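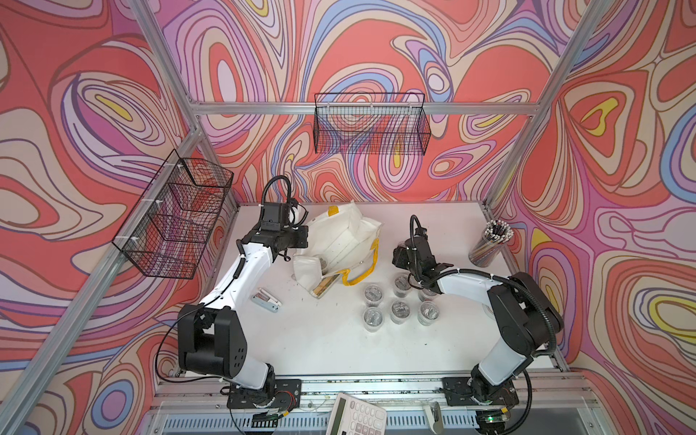 Tridircombe and Wiegand sign cross-border agreement after two years of talks

May 30, 2022

The border towns of Tridircombe and Wiegand have signed a cooperation agreement that will reopen the old customs bridge to local traffic and let residents cross with a single pass. It is the first such deal between the two towns in 50 years, and the mood at the signing was a happy one. People sang on both banks of the river!

Foreign Minister Ea Hviid, who led the talks for the Tridircombe side, told reporters the agreement was "a wonderful day for people who have been waving at each other across the water for far too long."

"We had hard conversations in February, and at one point both delegations went home early," Hviid said. "But we kept calling each other, and here we are with a text that everyone in the room was proud to sign."

Under the deal, the bridge will open to cars, bikes and people on foot once safety checks are finished. Anyone living in either town can apply for the pass, good for 3 years, and children will travel free with a parent. Trucks will keep using the highway crossing to the north (the bridge deck was never built for that kind of weight). 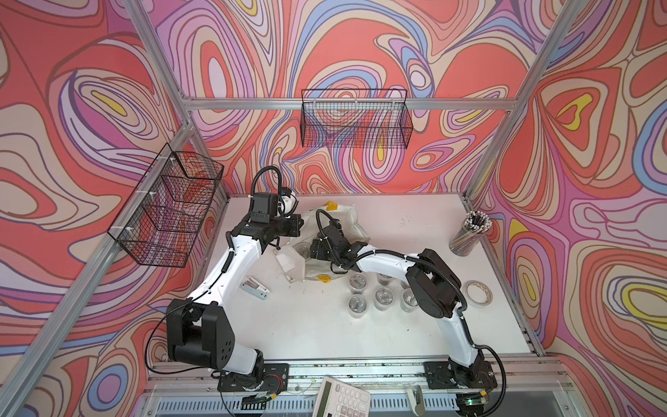 The Wiegand council backed the text with 96 percent of votes in favor, a result that drew loud applause from the public seats. Its members had asked for stronger wording on river pollution, and they got it: both towns must now share water test results within 2 days.

Schools are in on it too. Students from Wiegand will be able to take evening classes at the language center in Tridircombe starting next term, and teachers there are already working on a joint summer play.

Not every question is settled. Fishing rights below the bridge were left for a separate round of talks in the lakeside village of Brekex, where the two sides have met before. Hviid said she was looking forward to it and expected "a good argument and a good lunch."

The regional paper Gikance printed the full text of the agreement in both languages. Pass applications will be accepted at both town halls, and the opening date for the bridge will be announced after the final inspection.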